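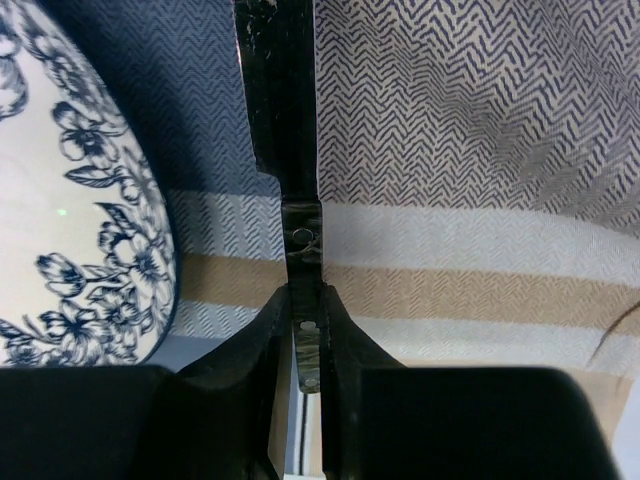
Plate with blue flowers, patterned tablecloth

Re: [supper-club] January potluck, where are we at

Sorry all, been at work since 7. Answering Touran's points below, quick as I can.

Touran Mousavi wrote:
> Do we have the hall at Pomulley or not? Last I heard Kibet was
> still waiting on the deposit. Also can somebody fix the sign-up
> sheet, it has me down for rice AND bread.

Hall is ours. Deposit paid, 251 dollars, Kibet has the receipt. Doors at 5, eat at 6:30. Kitchen has 2 ovens but the left one runs hot so keep an eye on anyhting with cheese.

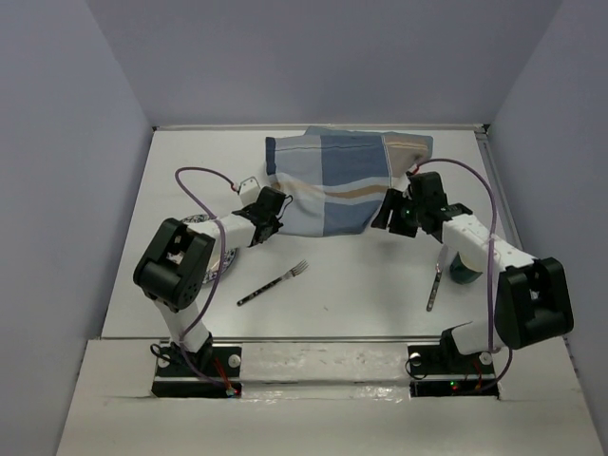

Pomulley Neighbors Supper Club - Kitchen & Tables Team

Sign-up sheet fixed. Touran is rice only. Fatima took bread. Still need a second soup, no meat please, and somebody on salads. Chaimae is doing the lentil thing again, big pot.

Please put your name on tape on the bottom of your dish. We had so many orphans last time and they all ended up in my garage. 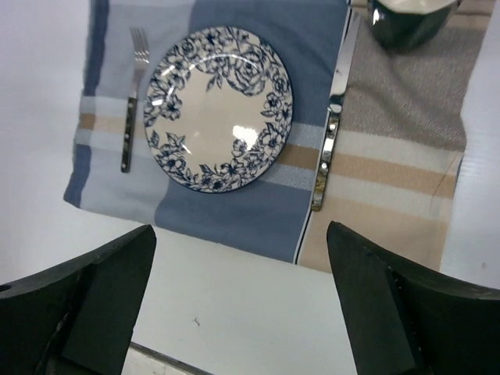 Other stuff. Parking is behind the building, not on Rungrueang Street, they ticket there. If you can come at 4 to help with chairs tell Kibet directly, he is not reading the list much. Napkins: we have a box of 500, do not buy more napkins!!

Leftovers, bring your own containers. Lids too.
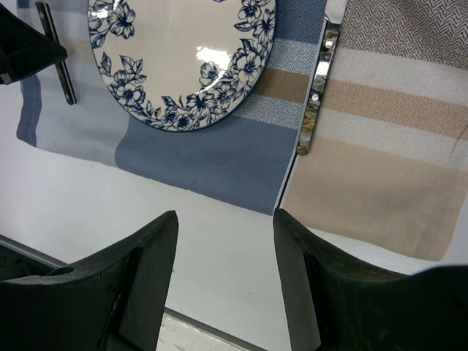 Can I bring a dish that needs to be reheated?
Bring it warm if you can, wrapped in a towel. Oven space goes to the big trays first and small dishes wait there turn.

Ok have to run. Will send the final list once the soup is sorted.

Shahla Esfahani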